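Courses > Lesdale Evening Program > Practical Organizing 1097 > Session 2 handout

Overview Schedule Handouts Materials Comments

Session 2: Taping out a table

OK, so last time we talked about drawers, and half the room wanted to skip straight to tables. Fine! Tables it is. We have 90 minutes and I'd like to spend most of it with tape in our hands, so please read this before you come and don't worry if the middle part seems fussy. It is fussy. I love it.

The basic idea is old and simple. You take a big flat surface that collects stuff, cover it, divide it with tape, and give every section one job. When something is sitting in the wrong section you notice it from across the room, and putting it back takes no thought at all. I first did it on my craft table in Rultwood with an ancient roll of masking tape, and I spent most of December scraping the gum off. Painter's tape, please!

What to bring

One roll of blue painter's tape (the narrow kind is easier to steer)
Enough brown kraft paper to cover a card table
A plastic bin, any color you can spot quickly
A handful of small things in a few colors. Kids' blocks are perfect

Laying the lines

Do your longest line first. Stick one end down, walk the roll to the other side with the tape pulled fairly tight, and only then press it flat. If you press as you go, it wanders. Mine always wanders a little anyway and I've made my peace with it (a line that drifts downhill still tells you which side is which). Then do the cross lines, going right over the top of the long one. Let the end run a bit past the crossing and leave a stub. Trying to butt two ends together neatly is how you get a gap, and gaps collect crumbs.

If your surface has a seam in it, have a look at whether a tape line could follow it. You get a free ruler that way. And tear the tape or cut it, I don't mind which. Ragged edges work exactly as well as crisp ones, and creases are only a problem if they lift.

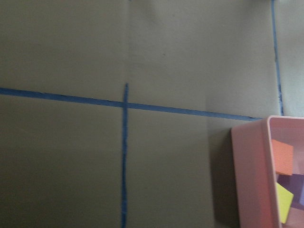 How big should a section be?

Bigger than you think. Put the bin down where you want it, then leave enough room for a hand on every side. My first grid had cells so tight that the bin sat on the lines, and once a bin is covering the lines you stop believing in them. I re-taped the whole table on a Monday night, in a very bad mood.

For our exercise I want one cell to belong to the bin and only the bin. Everything waiting to be sorted goes in other cells. The blocks don't need to be lined up like soldiers; a yellow one and an orange one can sit next to each other quite happily until their turn comes. Pick up one thing, decide, let go, and then reach for the next. People who grab a fistful end up making a second pile next to the bin, and I say that as a lifelong fistful person.

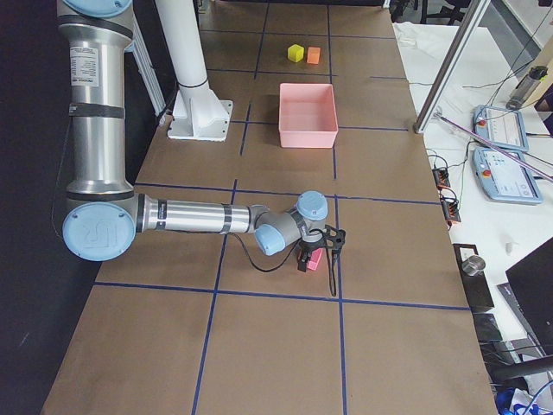

Color is the other thing I'd like you to play with. If the bin and the block are the same color, you hardly have to decide anything, your hand just goes there. Try a round with matching colors, and then a round where the bin takes anything that isn't its own color, and tell me which one made you slow down. It made me crazy slow.

Keep the paper plain, too. I tried a cheerful floral wrap once and the small stuff simply vanished into it. Brown is dull and dull is what we want under a grid.

For next time

Tape out one surface at home. It can be a desk, a shelf, the top of the dryer. Live with it for a few days and write down which section filled up with things that didn't belong there. That section is usually telling you about something missing, like a place for mail. Bring the notes, messy is fine. We'll be in the same room, and the Acharya catalog pages on bins will be in the Materials section by then. Skim them if you like, but please don't buy anything yet.

Comments

taped_and_tired: Did the dryer top. The mail section is now the sock section. Is that a pass?

Reader in Drulov: How long can painter's tape stay on varnish? I'm nervous about my dining table.

Handout author: Socks are a pass! For varnish, put the paper down first and tape on the paper, then you don't have to find out.

gridlover37: Leaving the stubs was the tip I needed, I'd been trimming every single crossing.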